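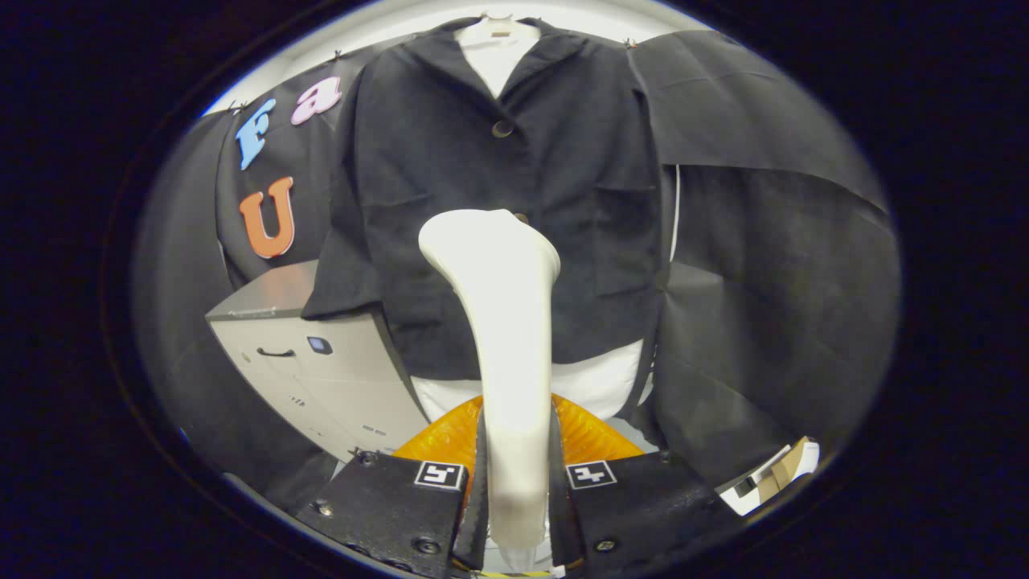

Hand-held gripper, jaws closed on the off-white curved test piece. Marker on each jaw mount.

Wutilbridge Shared Workshop
Hand-held gripper build: progress report to the Lindqvist Fund
May 17, 2018

Status

The gripper is assembled and in daily use. The wrist camera is fitted and recording. Work on the matching arm-mounted version has started but is behind the plan sent with the application. Spending is within the grant.

Work done this period

Jaw mounts. Both mounts were reprinted after the first pair cracked along the layer lines at the screw hole. The new pair was printed with the layers running the other way and has more material behind the screw. No cracks after 600 open and close cycles on the bench.

Markers. Each mount carries one small square black-and-white marker. Jaw opening is computed from the distance between the two in the camera view. The first labels were printed on glossy paper and washed out under the bench lamps. Matte labels fixed this. Tracking still drops when one marker is tilted too far from the lens, mainly at full opening.

Fingers. The current fingers are thin flat plates. They hold well on parts with parallel sides. Grip on curved parts depends on where the part is taken: near a narrow end the hold is firm, near a wide end the part tends to roll. A padded finger has been drawn and will be printed in June.

Camera. The fisheye lens shows both mounts and a wide part of the room in one view. The price is heavy distortion toward the rim. The calibration supplied with the lens was not good enough and was replaced with our own, made from 40 board positions. Error near the center is now acceptable. Error at the rim is not, and measurements from the outer part of the image are thrown away for now.

Recording. Sessions are kept to 30 minutes, set by the battery. So far 940 short clips have been saved and checked. Clips with a lost marker are kept in a separate folder and are not part of that number.

Problems

The trigger return spring is too stiff. Users report a tired hand before the battery runs out. A softer spring was tried and did not open the jaws fully. A middle grade is on order from Feltent.

The cable between camera and recorder works loose at the recorder end. It is held with tape at present. A printed clamp is needed.

The arm at the Kimudport workshop, on which the second gripper is to be mounted, has a different bolt pattern from the one in the drawings we were given. An adapter plate has been cut but the holes on one side are off and it must be made again. This has pushed the first arm test back.

Spending

Plastic, screws, labels and lens have been paid for. The motor for the arm-mounted version has been ordered but not billed. The reprinted mounts used more plastic than planned, covered by savings on the recorder, which was bought used. No change to the total is requested.

Next steps

Fit the middle-grade spring and repeat the cycle test.
Print and test the padded fingers on curved parts.
Recut the adapter plate and check it against the arm before drilling.
Move the markers slightly inward on the mounts to improve tracking at full opening.
Write up the calibration steps so that the Kimudport workshop can repeat them.

The drawings for the present mounts are in the shared folder under revision C. Revision B should not be printed.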